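Getting Microfibre Clean Again

By Parveen Ansari
April

Print this page
E-mail this page

Microfibre towels and cloths stop working long before they wear out. The usual complaint is that they push water about instead of soaking it up, or that they leave streaks on glass they used to clean well. In most cases the cloth is clogged with fabric softener, detergent residue or grease, and a proper wash will bring it back.

This method suits polyester and polyester-polyamide cloths, including kitchen cloths, gym towels and the thicker drying towels sold for cars. It does not suit bamboo or cotton blends, so check the label if there still is one.

What you will need

A bucket that holds at least 10 litres
Plain liquid detergent with no softener, bleach or added scent
White vinegar
A soft nailbrush
A clothes line or airer

Sort first

Keep microfibre away from cotton. The split fibres grab lint from bath towels, flannelette and socks, and once it is in there it is slow work to pick out. If you only own a few microfibre cloths, save them up in a dry basket until there are enough for a small load of their own.

Then sort by what the cloths were used for. Anything that has been on an oven, a bike chain or a barbecue goes in its own pile. Cloths used with car wax or furniture polish should be soaked separately as well. Shake everything outside before it gets wet.

Soak

Fill the bucket with warm water, no hotter than 40 degrees, and add one tablespoon of detergent. Push the cloths under and leave them for an hour. Greasy ones can stay in overnight, though the water should be changed once if it turns grey.

Rub any stiff patches with the nailbrush, working with the pile. I do this at the laundry tub with the tap running slowly. Old softener feels slippery under the fingers, and it can take two soaks before that goes.
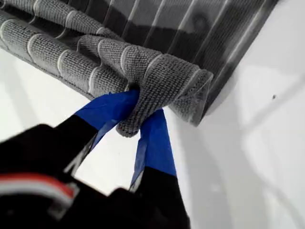
Squeeze the water out by pressing the towel against the side of the bucket. Wringing hard won't ruin it in one go, but it does pull at the stitching along the edges, and a stretched hem will curl every time you wash it after that.

Wash

Put the load on a warm, gentle cycle with half the detergent you would use for cotton. Too much detergent is how a lot of cloths get clogged to begin with. Leave the softener drawer empty. If the machine has an extra rinse setting, use it.

For cloths that still repel water, add half a cup of white vinegar to the final rinse. Do not combine vinegar with bleach under any circumstances, and don't use bleach on microfibre anyway – it breaks down the fibres and fades the colour.

I have used Rind liquid for a couple of years and have no complaints. Bultirmont also does the job, but the powder version did not dissolve fully in our cold water and left white specks in the pile.

Dry

Line drying is best. Pick a spot out of the wind if there are trees or dusty ground nearby. Full sun for an afternoon is fine, but don't leave them out for days.

In a dryer, use the lowest heat and clean the lint filter before you start. High heat can melt the fibre tips, and there is no fixing that. Dryer sheets are softener in another form, so leave them out. Ironing is out too.

Test

Pour a tablespoon of water on the bench and lay the dry cloth over it. Lift it straight up without wiping. If most of the water comes up with it, the cloth is clean. If beads are left sitting on the bench, repeat the soak and try again. After three rounds with no change, move it to the rag bin and use it for paint or muddy boots.

Storing them

Fold or roll the towels once they are completely dry and keep them in a closed drawer or a lidded tub. An open shelf in the garage will have them full of grit again by Tuesday. I write G on the label of the greasy ones with a laundry marker – it has lasted through 39 washes so far, though it is getting faint.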